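3.2 Planning the equipment budget

Most papers on data collection say little about what the equipment cost or how the list was drawn up. We think that's a shame, because the planning turned out to be one of the most rewarding parts of the Wura project! Our first budget, prepared by Irfan Majimbun and closed on September 28, 2023, allowed for four hand-held gripper units, 16 spare pairs of ribbed fingers and one small reserve for household props. Fingers were treated as a consumable from the start. Mounting plates were entered as long-life parts and written down over the whole project.

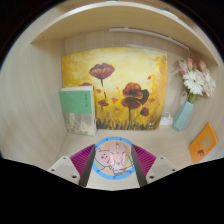

Cost per usable recording was the figure we cared about most, and it depends heavily on what the fingers are asked to close on. A cheap cube tells a buyer very little. We wanted the trial units judged on ordinary objects in ordinary places, and a glossy computer mouse with flared sides, resting on a round mat between the two fingers as in Figure 2, makes a far better test of a purchase than anything in a supplier's sample kit. The shelf has a painting and a vase of flowers on it as well, so an operator has to work with some care. Quotes came from two suppliers, Clarnier and Distlow. Clarnier's unit price was lower, but its fingers were sold only in packs of 20, and the plates had to be bought again if the finger type changed. Distlow sold fingers by the pair and let us keep the same plates — a small point on paper, and a wonderful one in the accounts. We chose Distlow for all four units.

Delivery times shaped the plan as much as price did. Spare fingers took 11 working days to reach the lab, so Khairul Chong set a reorder point for each unit instead of one for the whole store. We also moved the second order forward to December, ahead of the financial year we share with the Hidayat group, which let both teams split the freight.
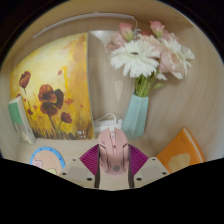

Figure 2. Hand-held gripper with magenta ribbed fingers at the shelf: open on either side of the mouse (first panel) and closed on its sides (second panel).

Labour was budgeted separately. Operator hours, cleaning and finger changes all went on one line, and we would split them next time. Finger changes in particular deserve their own line, as they grow with the number of recordings while cleaning stays nearly flat. The full parts list, with freight and tax shown apart, is given in Appendix B.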